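Bread Duty With the Belmont Robotics Club
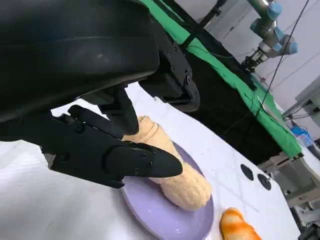
One fingertip on the roll, at the club's marble-look table.

I went over to Belmont expecting battling robots and got lunch service. The student club's project this year is called Trundudar, and its whole job is moving bread on and off a plate.

"People laugh until they try to program it," says Hyun-seo Sung, who runs the hand. She's a second-year, talks fast, and had been up since six fixing a loose finger joint. (I'd brought coffee. It went over well!)

Why bread? "Because it's a weird shape and everybody knows what it is," she told me. "A block is easy. A long roll lying diagonally on a round plate — you have to decide where to touch it first."

The club has 14 members and two meetings a week, and a $600 budget for the year that Yamuna Pai guards pretty fiercely. Pai coaches the team and teaches the controls class most of them came from. I asked how many tries they get through in an evening. "Nearly 30, if we don't argue," she said. "We argue."

They're headed to the Brultby meet in January, where each team has to set a table without help. Sung wants to do the plate too. Pai wants her to finish the roll first, and they were still going back and forth on it when I left.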